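Dradstead Shape Blocks — Gallery

The Dradstead set is a box of chunky plastic shapes for sorting, stacking and matching by color. The shapes come in red, blue, green and yellow. We keep the full set in the Skeven room, along with the boards and a drawer of spares.

Boards are pale wood, made from planks glued edge to edge and sanded on both sides. Oil them twice a year — more often if they get wiped down every day. Each one differs a little in grain, and small knots are left in. The newer boards came from Dallance in August. They are 21 mm thick and stay flat.

To borrow a set, write to Rima Salameh before 2 p.m. and pick it up the next morning. The deposit is 50 and comes back when all the pieces do. Check the drawer first if one is missing.

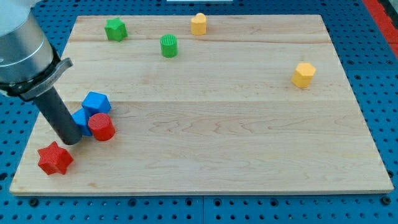
Two pieces in each color on a plank board, with a red six-pointed star near the left front corner.

Grgić wrote to ask whether the stars can be bought on their own, as theirs are always the first to go missing. Single stars are kept with the spares.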